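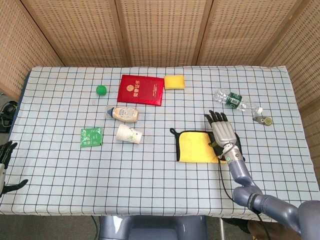 When should the head camera on a tabletop cell be recalibrated?

After any change to the head mount, after a neck or shoulder joint has been rezeroed, and whenever the monthly touch test exceeds 9 mm at any point on the table.

# Unit 4: Setup and Care of the Two-Arm Tabletop Cell

Instructor: Ghazala Marwat
Lab lead: Shahzad Qureshi
Revised 06/08/2023

## 4.1 Scope

These notes cover the upper body, both hands, the table, and the head camera. The base and battery are in Unit 5. Software installation was done in May and should not be repeated. If the controller asks for a new install, stop and see Shahzad.

## 4.2 Table and cloth

The table is the reference surface for everything that follows. Its height and position are set first and are not adjusted later to fix a reach problem.

1. Level the table in both directions. Lock the feet.
2. Set the front edge parallel to the chest of the robot. Measure from both shoulder covers to the edge. The two readings must agree.
3. Lay the cloth with its grid lines parallel to the front edge. Pull creases toward the sides.
4. Place the screen panels behind the table and along the right side. The panels block people walking past from the camera view. Keep them out of reach of the right elbow at full swing.

The grid is a visual aid for laying out objects. It is printed on fabric, and fabric stretches. Do not use it as a calibration target. The Statley board in the drawer is the only approved target.

## 4.3 Power-up and zeroing

Clear the table for this step. The arms pass low over the surface during zeroing.

- Release the emergency stop and switch on the controller.
- Wait for the wrist indicators to turn green. A wrist that stays dark has no bus power. See 4.6.
- Zero the shoulders first, then elbows, wrists, and fingers. The order matters because each joint uses the one above it as its reference.
- Run the warm-up cycle at 80 percent speed.
- Save the zero file under the date and your initials.

Zeroing one arm does not zero the other. Groups have lost marks on this.

## 4.4 Hand checks

Open and close each finger separately, then the thumb. Watch for a finger that lags behind the rest or stops short of full extension. Both usually point to tendon tension, and both are adjusted at the same screw on the back of the palm. Quarter turns only.

Next, lower the open hand onto a folded cleaning cloth. The cloth spreads the load and gives the force sensors a soft contact. The reading should rise smoothly and return to zero when the hand lifts. A reading that steps or sticks means the fingertip covers need reseating.

Fingertip covers are replaced at 2,000 grasp cycles. Enter the count in the Pladen log at the end of each session.

## 4.5 Test objects

A working set mixes shapes, stiffness, and surface finish. Ours draws on common items:

| Object | What it checks |
|---|---|
| Paper cup, on its side | Grip force limit |
| Clear plastic bottle | Depth reading on clear material |
| Sponge | Soft contact |
| Small ball | Rolling, finger timing |
| Flat sachet | Pinch from a flat surface |
| Booklet with glossy cover | Glare, edge pickup |

Leave open space between objects, enough for the hand to come down without touching a neighbor. For the first run, nothing is stacked. Replace a crushed cup before the next run.

Glossy items are also a lighting check. If the cover of the booklet washes out in the camera view, turn the lamp down before changing the exposure.

## 4.6 Cables

Most stoppages in this cell come from cables. Inspect the following at each start:

- The wrist cable must hang free over the front edge of the table with slack at full reach.
- No cable may cross under a table leg.
- Spare length on the floor is coiled outside the swing of either arm.

For a dark wrist indicator: power down, reseat the connector at the wrist, then the one at the controller. If the light is still out, swap in the Yeh test lead. If that restores it, tag the old cable and put it in the repair bin. Do not tape it.

## 4.7 Service record

Humaira Cheema's entry from the last right wrist repair is the model for your own write-ups. It gives the symptom, the joint, the cycle count (1,090), the part changed, and the touch test result before and after. It fits on half a page.

## For next session

Read 5.1 through 5.3. Laiba Bhutto's group has the cell first and will leave the zero file in the shared folder. Bring your own hex keys.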